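반짝이 마이크와 장난감 마이크를 닦고 보관하는 방법

집에 마이크가 두 종류 있으면 닦는 방법도 두 가지가 필요합니다. 보석 장식이 붙은 것과 플라스틱으로 된 것은 같은 천으로 닦지 않는 것이 좋습니다. 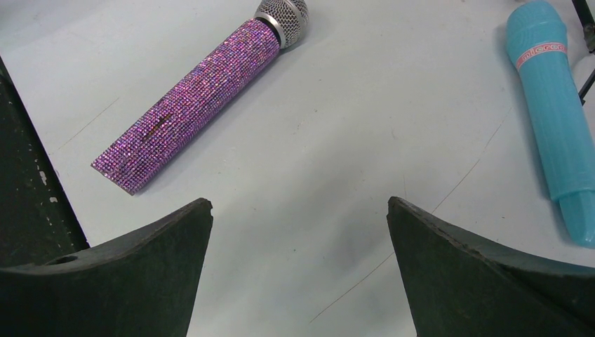
Vojtěch Ševčík 님은 보라색 큐빅 마이크를 물티슈로 세게 문질렀다가 큐빅이 여러 개 떨어졌다고 댓글에 쓰셨습니다. 저도 처음에 같은 실수를 했습니다. 그래서 순서를 다시 적습니다.

준비물
부드러운 칫솔 한 개, 마른 극세사 천 두 장, 면봉, 미지근한 물, 중성세제 조금. 칫솔은 동네 가게 Plekside에서 1,000원에 샀습니다.

큐빅이 붙은 마이크
1. 전원을 끄고, 건전지가 들어가는 제품이면 건전지를 뺍니다.
2. 마른 칫솔로 손잡이를 위에서 아래로 가볍게 쓸어 줍니다. 옆으로 문지르면 큐빅의 모서리가 걸립니다.
3. 얼룩이 남은 곳만 면봉에 물을 조금 묻혀서 닦습니다. 스위치나 틈 근처에는 물을 쓰지 마십시오.
4. 은색 철망은 돌려서 빠지는 제품만 분리합니다. 안 빠지면 힘을 주지 말고 마른 칫솔로 겉만 닦습니다.
5. 철망을 분리해서 씻었으면 완전히 마를 때까지 기다린 다음에 끼웁니다. 저는 하룻밤 둡니다.

하늘색 플라스틱 장난감 마이크
1. 극세사 천에 세제 물을 묻히고 꼭 짭니다.
2. 아이 입이 닿는 머리 부분부터 닦고, 그다음에 손잡이를 닦습니다.
3. 깨끗한 물을 묻힌 천으로 한 번 더 닦고 15분 동안 그늘에서 말립니다.
알코올은 플라스틱 색이 뿌옇게 될 수 있어서 저는 쓰지 않습니다.

보관
두 개를 한 상자에 그냥 넣으면 큐빅이 플라스틱을 긁습니다. 큐빅 마이크는 헌 양말에 넣어서 눕혀 두십시오. 떨어진 큐빅은 작은 봉투에 모아 두면 나중에 보석용 접착제로 다시 붙일 수 있습니다. 접착제는 이쑤시개 끝에 아주 조금만 묻힙니다. 많이 묻히면 옆의 큐빅까지 하얗게 됩니다.

저희 집은 수요일 저녁에 아이들이 노래를 하기 때문에 그날 자기 전에 닦습니다. 철망 안쪽의 스펀지를 씻는 방법은 다음 글에 쓰겠습니다.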